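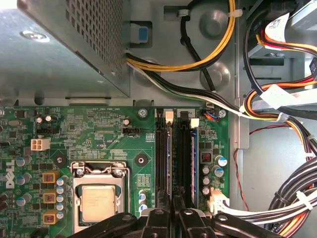 Last changed: November, evening (wording fixes, two rows merged)

Baltwood Parts Sheet - README

Plain-words list of what's inside an ordinary desktop PC. One big sheet, one row per part or lead or printed marking. Started because everyone on our bench called the same thing something different and the boxes of spares got into a right state.

What's in it

parts.csv - the main sheet, 2000 rows
markings.csv - text printed on boards, copied letter for letter
leads.csv - cables, by colour and where they go
boxes.txt - which spares box, only useful if you are at Dundholm

Columns in parts.csv: row number, plain name, other names people use, where in the case, colour, what holds it in, remarks. Remarks is a mess. Some of it's in capitals, ignore that.

Where the rows come from

Old office desktops, mostly, 50 of them, taken down one at a time at the Dundholm bench. Second lot of rows came from the Hagedorn store cupboard, loose parts only, so "where in the case" is blank for those. Don't fill it in by guessing please.

Naming, short version

Power supply, not PSU. Memory module, with RAM stick under other names. Drive cage for the metal shelves the drives slide into. Board for motherboard once you've said motherboard once. Zip tie, not cable tie - yes I know, it was put to a vote.

Leads go in by colour as you see them, in the order you read them off the bundle. So yellow and black is one row, black white and green is another. If the same bundle changes make-up further along (a few strands go off somewhere else) give it a new row and link back to the first. Paper labels wrapped round the wires get their own row in markings.csv even when the print can't be read. Put "unread". Don't leave it empty.

Markings

Copy exactly what's printed, underscores and all. FAN_CPU stays FAN_CPU. RST_SWH PWR_SWH is one row when both are printed in one line, with the plain meaning in the remarks (reset switch, power switch). If you don't know what a marking means leave the meaning blank. KDF_CPU is in there with no meaning and it has been like that for ages, fine.

Maker's names on the board go in too, with which edge they're on. DELL down the left edge, that sort of thing. Left means left as the case lies on the bench, open side up, which catches people out because half of us stand on the other side of it.

Memory modules

These have their own block, rows tagged MEM. Most asked about so a bit more care here. Board colour, how many chips on the face you're looking at, any print near the ends. Only the side you can see! The other side is a seperate row once it's been looked at. Size and speed only if it's on the sticker, otherwise blank.

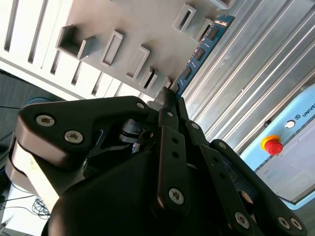
Blue memory module, held at a slant above a grey slot. Three black chips in a row on this face.

Loose modules out of a machine and not in a bag: tag LOOSE as well. Modules in a stand or rack of any kind: tag STAND, whatever the stand is made of.

Handling, quickly. Hold by the edges, keep fingers off the gold contacts. Power lead out of the wall before anything. Line up the notch before pushing, and if it won't go, stop and look. Don't open the power supply. Not for this sheet, not for anything.

Known problems

- Hagedorn rows have "gray" and "grey" mixed. Should all be grey.
- 100 rows in leads.csv have no start point, only an end.
- Screws are badly done. Round, flat, star - people wrote what they liked.
- "top" sometimes means top of the tower stood up and sometimes top of the board. Being sorted, slowly.
- Bruren copy of the sheet is an old one, dont use it.

Not covered

Laptops, screens, printers. Prices. Whether a part works or not - there's no column for it and there won't be, that goes on the tag on the part.

Use and changes

Take it, change it, say where you got it. Send corrections as rows, 3 or more at a time if you can, single ones get lost in the inbox.

Comments

reader at Bruren: we were still on the old copy, thanks, swapped it today. Are chip counts one side or both?

bench: one side per row. See memory bit.

anon: could drive cage have "caddy" under other names? my lot never say cage

bench: caddy is the tray that goes in it, over here anyway. Will add with a remark.

anon: row for the little blue plastic tabs? can't find one

bench: under clips. Badly named, will move it.

This site uses cookies to remember your settings. Accept / Manage
Get sheet updates by email - sign up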